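Product Review: Duneo Kraft Carry Boxes with Handle, Flat-Packed

Prepared by the Purchasing Desk, Ratelitz Office Supply Review

The Duneo carry box is sold flat in cartons of 400 and is intended for gifts, catered lunches and small welcome packages. This review covers the folding of the boxes, the strength of the handle and the suitability of the product for ordinary office use. Paper bags from the same range were considered for comparison.

The bags require no assembly beyond opening, and for lightweight items they remain the simpler choice. A bag with a folded paper handle also takes up little room on a desk. Its upper edge softens with repeated handling, and the contents can shift when the bag is set down.
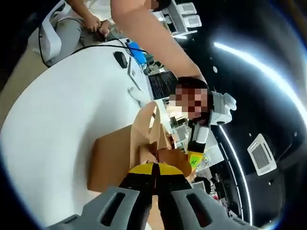
Belkadi wrote in response to an earlier notice that the bags had served that firm well for documents and clothing, but that anything with a flat base, such as a cake or a framed certificate, belonged in a box. The Purchasing Desk agrees with this position.

Assembly of the box is done without glue or tape. The side panels are raised first, the end flaps are turned inward, and the lid tabs are then brought together under the arched handle. The printed instructions are adequate, although the fourth diagram shows the panel from the reverse side and should be corrected. A first attempt took 4 minutes. Once the order of the folds had been learned, the time fell to well under a minute.

The handle is formed from the same board as the body. When the tabs are fully seated, it stands upright and may be gripped from either side. 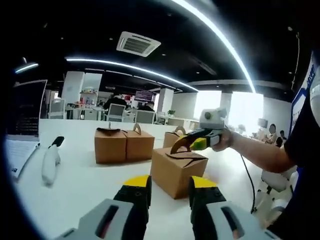 Loads should nonetheless be kept moderate. The Purchasing Desk carried two full jars of preserves in one box along a corridor and down 31 steps, and the base held. A third jar caused the center seam to bow, and its use is not recommended. The locking tabs should be pressed until they click — a tab that is only partly seated will release when the box is lifted.

Finished boxes stand neatly side by side, but the arched handles prevent stacking. Offices that intend to prepare a large number in advance should set aside sufficient table space or fold them on the day of use.

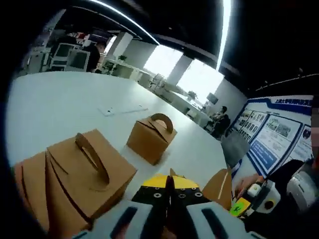

Prilik reported a different experience with stacking and noted that the handles may be folded down before the tabs are locked, which allows a second layer if a sheet of card is placed between. The method was tried and found workable for empty boxes only.

Some care is needed with the creases. The board is scored cleanly, but a flap bent in the wrong direction keeps a visible line afterward and does not lie flat again. New users are advised to lay the piece on a clear surface and work along it from one end.
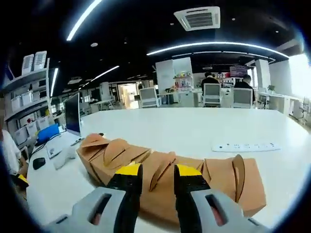

Flaps should be bent lightly along every score before any are locked. This step is omitted from the instructions and improves the result considerably, particularly at the corners.

The box is approved for general office use, with a rating of 4 out of 5. One point has been withheld for the instruction sheet and for the limited stacking. Orders may be placed in full cartons only, and unopened cartons are to be stored flat in a dry room.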